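Rarbridge's winter fruit swap is back, and I came home with far too much citrus

February
By the Rarbridge neighborhood desk
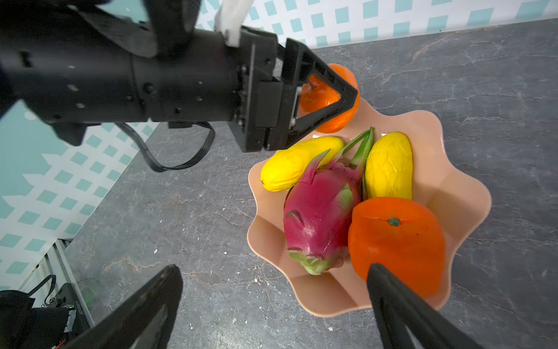

A small orange fruit at the rim of a bowl.

I went down to the old Julance building for half an hour and stayed most of the afternoon, which tells you how my self-control is doing this winter. The fruit swap has returned to Rarbridge after sitting out last year, and if you missed the opening session, don't worry, there are more chances before the month is over.

If you've never been, it's a simple setup. You bring fruit you have too much of, or anything you've made out of fruit, and you take home something different. No money changes hands at the swap tables. There's a cash jar by the door for heating the hall, and that's it. I brought a bag of grapefruit from my sister's tree (she ships them to me by the box, bless her) and two jars of marmalade that set a lot harder than I wanted them to. Both jars were gone before I'd even got my coat off, so somebody out there likes a firm marmalade.

The organizers told me 54 households signed up ahead of time, and plenty more walked in off the street. That's a nice turnout for a town where half the people I know claim they don't leave the house until the crocuses come up. By mid-afternoon the line for the lemon table went out into the hallway and past the coat racks – I have never seen people so excited about lemons.

Small oranges were the big draw, though. Mandarins, clementines, satsumas, a few things with handwritten labels that just said "sweet" or "seeds, sorry." I'm a satsuma person myself. They peel like a dream and you can eat four standing at the sink before you notice. But I got talked into trying some of the tart little ones that are usually kept for cooking, and I have to say they made a terrific salad with fennel and olive oil that night.

A baker from Adila, the cafe on the corner, was giving out squares of whole-orange cake, the kind where you boil the fruit, skin and all, and then blend it into the batter. It was wonderful! Damp and a bit bitter, with a sugary crust. The recipe is pinned up by the cafe register if you want to copy it down, and they don't mind if you take a photo of it. They do mind if you walk off with the card, which happened twice during the last swap.

The other table worth your time is the one run by Hviid, the seed and garden shop. They're taking names for potted dwarf citrus trees, due in once the nights warm up. I asked whether a person could keep one alive in an apartment with a single south window, and the answer was yes, if I stop overwatering things. So I signed up. My track record is not good (ask the basil), but the trees come with a care sheet and you can call the shop when the leaves start dropping.

Now for the grumbles, since there are always a few. The parking lot behind the building was full by lunchtime and people were circling. The side street has more room, and it's a short walk. Also, the hall has been pretty chilly in the mornings, so wear a sweater. And a couple of folks told me they'd like a separate spot for preserves next time, so that the jars don't end up buried under bags of apples. I agree with them on that one.

The swap is hoping to raise $2,000 by the end of the season, to go toward a new boiler for the building and a better sink in the kitchen. I don't know how close they are, and the sign by the jar hadn't been filled in when I left, but I saw a lot of bills going in alongside the quarters.

Doors open again this weekend and stay open until 5 p.m. on both days. Bring your own bags, and bring a box if you have anything soft. Fruit should be washed and free of obvious bruises, but it doesn't need to be pretty. Homemade things need a label with what's in them, especially nuts. Children are welcome, and there's a peeling contest for them at 2 p.m. – longest single strip of peel wins, and yes, I asked, and no, adults can't enter.

I'll be there again with more grapefruit. If anyone has spare blood oranges, please come find me first.

Recent items
Adila adds early weekday hours
Hall heating: what the building needs this winter
Hviid's guide to starting seeds on a windowsill
Lost and found from the Julance building coat racks

Contact the desk | Copyright Rarbridge neighborhood desk | Back to top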